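How to Watch a Robot Demonstration Without Being Fooled

5 min read

I have been to enough robot open days to know how they go. You get a badge, a warm drink, and a person with a headset telling you the arm in front of you has "learned" something. Then the arm does a small job, people clap, and the group gets moved to the next table. Most visitors leave with no idea what they saw.

What follows is how I go through one now. I used it most recently at the Ollgate open day, where the arms were running under a control package called Prullow. You don't need a technical background for any of it. You need a notebook, a watch, and a willingness to be a little annoying.

Before you go

Read the invitation closely and write down every claim in it. The Ollgate sheet said the system had been trained on 2231 demonstrations and could handle "everyday tabletop tasks." Two claims, and the first one sounds better than it is. A demonstration can be one person steering the arms through the same move again and again. So under the number I wrote: how many different tasks, how many different tables, who steered?

Also write down what you would need to see before you paid for the thing. Do this at home. Once you are standing there with other people nodding, your standards will slip. Mine do.

Step 1. Find out who is driving

Ask this first, and ask it plainly: is a person controlling the arms right now? There are three usual answers. Yes, somebody is moving a matching pair of arms and these ones copy. No, the software is doing it. Or a mix, where the software runs and a person takes over when it gets stuck. All three are fine to show. What isn't fine is showing the first and letting you believe the second.

If the answer is "it's autonomous," ask where the operator's controls are and whether they are switched off. A good host will walk you over. At Ollgate the host said the word "autonomous" four times before I got an answer, and the answer was the mix.

Step 2. Look at the table before you look at the arms

The arms are what you came for, so everybody stares at them. Spend your first minute on what's around them. Is the surface held down? Is there a screen behind it, so the cameras get a plain background? Are the objects in colors that stand out from the cloth? None of this is cheating, and any lab would set up the same way. But every bit of it is help that your own kitchen or packing bench will not give, and it should go in the notebook as help.

Step 3. Time it, including the dead time

Start your watch when the host says go and stop it when the arms are back where they began. Don't stop it for pauses. I got 70 seconds for a run the host described as "quick." A child could do it faster, which doesn't make it worthless, but it does change the sums if you are thinking of buying. Videos of these things are often sped up, so a live timing may be the only true one you get.

Step 4. Ask for the failure rate, then the conditions

"It works nearly every time" is not a rate. Ask how many tries, on what day, and who did the counting. I was told they had run up to 200 tries on this task. Fine. Were those in a row? Did they throw out the ones where somebody had put a cup down wrong? I never got a clear reply to that second question, and I wrote down that I didn't.

Step 5. Move something

Ask if you may shift an object by a hand's width. If the system is any good this should be no trouble.
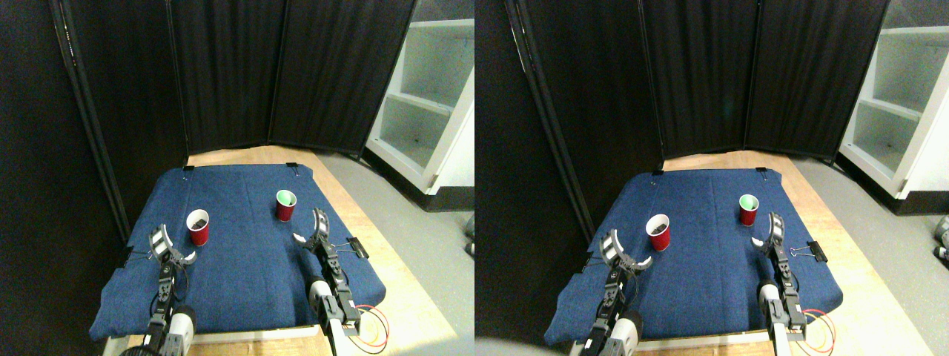 Expect some pushback. You may hear that the safety rules don't allow it, and that may well be true, so offer to have the host do it while you point. Pick a spot they haven't used that day. Then watch the first second or two of the next run, when the arm either heads for the new spot or goes to the old one.

Do it 2 times at least. One good result after a move could be luck, and so could one bad one.

Step 6. Ask what happens next

Cups are popular at these events. Ask what the next task is and when it will be shown. Flindden, who supply the software, had a slide promising a new set in February, with no list of tasks on it. I'd treat a date without a task as decoration.

Writing it up

Do it the same evening. Keep what you saw apart from what you were told, in two columns if that helps. My "told" column is always the longer one. Send your open questions to the host by email so there's a record. Mine went to Ollgate on 22 September 2024, and I'll add the replies to this page if they come.

Kostiuk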